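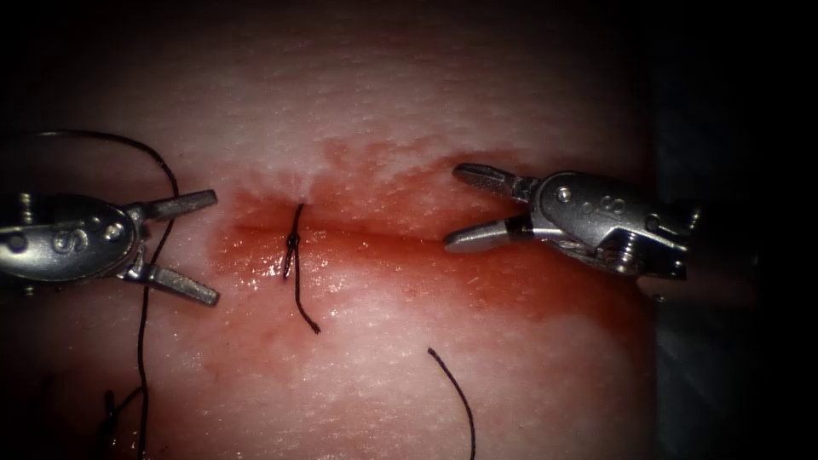

Our group visited the open day of the Olteo training center in June, as part of the course Introduction to Automation. The task was to observe one machine at work and to write what we learned from it. We chose the suturing demonstration, where two robot arms close a cut in a practice pad. I expected that the difficult part would be the needle. After watching I think the thread is equally difficult. One finished stitch takes very little place on the cut, but the loose thread lies in long curves over the pad, and one curve goes over the top of the left gripper. A person would move it away without thinking. For the machine it must be a planned step.

The demonstration was in the Abou Jaoude room, on the second floor. Visitors stood behind a glass wall and followed the work on a large screen. The presentation took 20 minutes and was given 2 times in the morning. We stayed for both, and this was a good decision, because the first time I only looked and wrote almost nothing.

The software for planning the movements is called Sorno. The guide explained that it divides one stitch into small steps: take the needle, enter the tissue, pull, make the loop, tie, open. Between the steps there is a check, and the operator can stop everything with a foot pedal. The practice pads come from a small supplier, Waveo. According to the guide, the center has used 700 of them for training and tests.

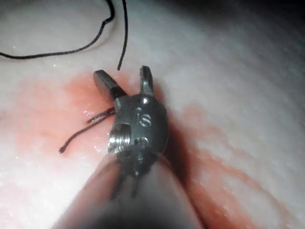

Page last changed: June, by the student group (corrected spelling, added part on questions)

From close, the gripper looks more simple than I imagined. It has two thin jaws, one of them with fine ridges on the inner side, and thin cables go down from the metal housing to the shaft. We had studied cable drives in class, but only as a drawing — it was useful to see one in real size.

Questions we asked

We asked how often a stitch must be repeated. The answer was that in their last test series 95 percent of the stitches were accepted by the instructor. We did not ask how many stitches were in the series, and we should have.

We also asked if the machine can feel the force on the thread. The guide said that it is estimated from the motors, and that a separate sensor is planned for next year.

For our own project we will use the idea of a check between the steps. Our arm in the school laboratory has only one gripper, so we will try it first with a cord and a hook.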